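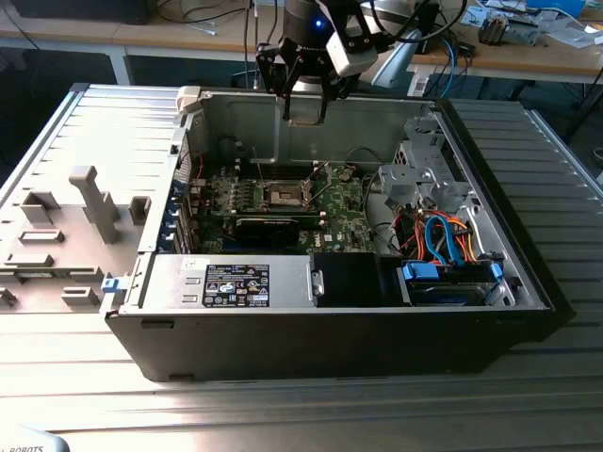

Any cooler with the right hole spacing will do, according to a reply I got on the Skernura board, and I should stop worrying and order one. I would like a second opinion, because the same reply told me I could skip the thermal paste "for light use," and even I know better than that.

What I have is a Dell desktop tower, bought secondhand with no heatsink over the processor socket. The seller says everything else is fine. There's a graphics card on the board, and the power supply is still in the case. I've got the side panel off and the tower on its side, and so far I haven't tried to turn it on.

Huslow sells what it calls a universal cooling kit for $78. The page says it fits "nearly all office towers," with no list of models and no height given anywhere. That bothers me, because the inside of my side panel isn't flat. It has raised plastic pieces molded on it, including a T-shaped post that stands up near the middle. If that post comes down on top of a tall cooler, the panel won't close, and I'm not cutting plastic off a panel for a $78 kit.

So will a universal cooler work in one of these? And does anybody know what the plastic pieces are for? I've seen them called card supports, airflow guides and packing leftovers, and those can't all be right.

For comparison, Zirkel wants $514 for a refurbished tower with a warranty. I don't want to spend that, but I also don't want to get there in small steps.

oldwrench_ohio
Asked in Desktops and Repair

panelgap

Don't buy the Huslow kit. "Nearly all" with no list means you're the one doing the testing.

The hole spacing is the easy part. On office towers from the big makers you also have to look at what the screws go into. Some boards use a plate on the back, some have the cooler screw into posts that belong to the case, and a kit made for one won't hold right on the other. Then there's the fan plug. Some of these makers use their own plug or their own wiring order, and the computer may complain at every start if it doesn't see the fan it expects. A cheap adapter sometimes fixes that and sometimes doesn't.

What I would do:

Find the model number or service tag on the outside of the case. Look up the service manual for that model and find the part number of the original heatsink and fan. Search for that number secondhand. Original coolers get pulled out of scrapped machines all the time and usually cost far less than $78. Ask the seller for a picture of the underside and of the plug before you pay.

You'll need paste too, whatever Skernura says. Lill paste is fine and so is any other plain brand. Clean off the old stuff first.

As for the side panel, I can't tell you what each piece does without the model. On some towers a molded post on the panel keeps a long card from sagging, and other bits hook into the case or steer air. I wouldn't cut any of it. Measure before you order anything: lay a straight edge across the open side of the case, measure down to the socket, then take off the height of whatever on the panel sits over that spot when it's closed. Remember the panel flips over when you put it back, so a post that looks like it's on the left may not end up where you think. A lump of modeling clay on the panel works if you don't trust your ruler.

quietfan2

just leave the panel off lol. mine has been open since February and its fine. dust is overrated

tin_and_solder

I'd back up a step. Why is the cooler gone? People pull a heatsink to take the processor, or to see why a machine keeps shutting down, and "everything else is fine" is what sellers write in both cases. How does he know, if it can't be run the way it is? Ask him when it last started up and what was on the screen.

Before spending anything, open the socket latch and check what's under it. If there's no chip, that's one more part to buy. If there is one, read the number on it so you can match the cooler to it. Look at the pins in the socket with a flashlight held low. Bent ones show up as a patch that shines differently from the rest, and if you find any I'd ask for my money back.

Don't power it on "just for a second" without a cooler. I've seen that advice here too.

I also don't agree that the original part is always the cheap way out. For some models the secondhand price is silly, and there are sellers who ship only the metal block and call the fan a separate item. Set yourself a limit. Mine would be half of what Huslow is asking, with paste included. Over that I'd sell the memory and the graphics card for whatever they bring and look for a complete machine, though I wouldn't pay Zirkel $514 for one without knowing what's in it. Their last listing I looked at had 8 GB of memory and didn't say how old the drive was.

oldwrench_ohio

Thanks, I've asked the seller when it last ran. He wrote back "recently." I'm going to look in the socket tonight and hold off on ordering until I have a part number. The panel stays in one piece.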